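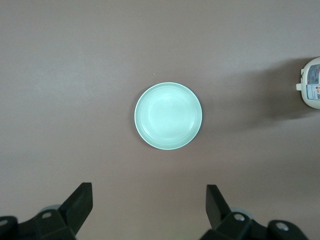 ### 7.4 Recovery after fault 137 (grip width mismatch)

Fault 137 is raised when the measured finger opening differs from the commanded opening by more than 11 mm. The Dhanial controller stops motion on both arms and holds the current grip force.

**CAUTION:** Do not cut power to clear this fault. The fingers lose force about 22 seconds after shutdown and a held object can drop.

1. Press **Hold** on the pendant. Confirm that the joint speeds read zero.
2. Check which arm raised the fault. The log entry gives the side as R or L.
3. If the gripper is closed on an object, support the object from below by hand. Keep fingers clear of the jaw pads.
4. Select **Grip > Release slow**. If the jaws do not move, go to 7.6.
5. Remove the object and jog the arm to the park position.

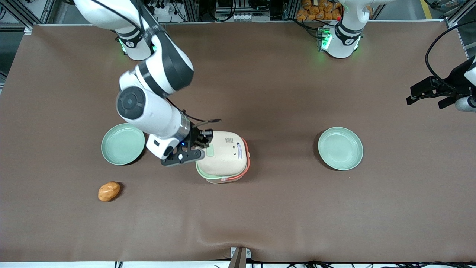

*Figure 7-3. Right gripper closed on the lid end of a lunch box; left gripper open.*

6. Run **Zero width** with the jaws empty. Repeat for the other arm, even if it logged no fault.
7. Enter the new offset in the Arkiscombe job file and restart the job from the first pick.

**NOTE:** Domed lids can trigger 137 when the pads close above the widest point. Lower the grasp height in the job file before raising the tolerance — a wider tolerance also hides real slips.

If the fault returns within 216 cycles, take the cell out of service and send the log to Shufen Zou at the Humport site.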